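About Havotholm

Who we are
The kitchen and what's in it
Courses
Where we buy
Visit us

Havotholm is a small cookery and housekeeping school for adults, and we love what we do! We teach the everyday end of things: soup, bread, eggs, a proper pot of beans, how to set out a table for people you like, and how to look after the things you cook and eat with so that they last. Most of our students come to us able to make two or three dishes. They go home able to feed a houseful, and quite often with strong opinions about dishcloths.

Delia Tănase started the school with one long table, a second-hand cooker and a shelf of her grandmother's enamelware. The first course had 7 students and was meant to run for a single month, in May, while the room was free. All 7 asked to carry on, so we carried on. Emanuel Munteanu joined the following spring to teach bread and preserves, and he has since taken over the garden, the store cupboard and (after a long campaign) the choice of knives.

The kitchen and what's in it

We teach in one big room with pale walls and a lot of pine. Pine marks easily, we know. It dents, it darkens, it keeps a record of every hot pan, and we're very fond of it for all that. The tables get scrubbed along the grain with a stiff brush and a little soda, then wiped over and left alone until morning. Students learn this in the first week and several have gone home and rescued tables from their own garages, which makes us ridiculously happy.

Then there's the enamel. Delia's grandmother's pieces are still in use, and we've added to them from house clearances, market stalls and a wonderful shop called Căpraru, where the owner keeps things back for us under the counter. We now have 63 mugs in all sorts of colours, no two shelves matching, and everybody ends up with a favourite. Enamel is cheerful, it's light to carry out to the garden, and you can see at a glance whether the inside is clean.

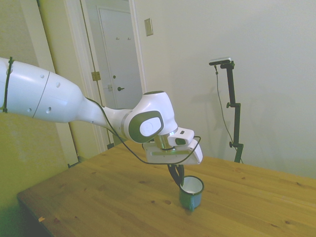

Looking after it is simple enough once you've been shown. Let a hot pan cool before it goes anywhere near cold water. Use a wooden spoon. Tea stains come off with a paste of bicarbonate left on for half an hour, and if they don't, do it again and go and have your lunch. Chips on the outside are just part of an old mug's life, but we check the rims and the insides every term, and anything chipped there is retired to hold pencils, seedlings or string. (We have a great deal of string.)

Courses

Our main course is called Fema, and it runs for ten weeks, one evening a week from half past six. We cook together, sit down together at half past eight and wash up together afterwards, and the washing-up is taught as seriously as the pastry. There is a right order to do it in! Glasses and mugs first, then cutlery, plates, and the greasy things last, with fresh water whenever you can't see the bottom of the bowl.

Clostomel is the daytime course, and it covers the store cupboard: drying, bottling, pickling, keeping flour properly, working out what you've got before you go shopping for more. Emanuel leads it with enormous energy. Last autumn's group put up roughly 200 jars between them, and the plum ones were gone before the labels had dried.

We take no more than 35 students across the two courses in any one term. We could squeeze in a few more, but then people would be waiting for the stove, and waiting for the stove is no way to learn to make an omelette.

You don't need any experience. You don't need to bring anything either, apart from an apron and a box with a lid for leftovers. If you have an old pan or mug at home that you've given up on, bring that as well and we'll see what can be done with it.

Where we buy

Vegetables come from our own garden from late spring onwards and from two growers up the road for the rest of the year. Flour comes in large paper sacks from the mill, eggs come from Emanuel's sister. We buy very little new equipment. When something breaks we try to mend it first, and there's a basket by the door for handles, lids and knobs waiting to be reunited with their other halves.

Visit us

Come and have a look round before you sign up. We're in the kitchen most mornings from ten, the kettle is nearly always on, and you're welcome to pick a mug off the shelf and stay for a chat. Ring the bell at the garden side, as we can't hear the front one when the taps are running.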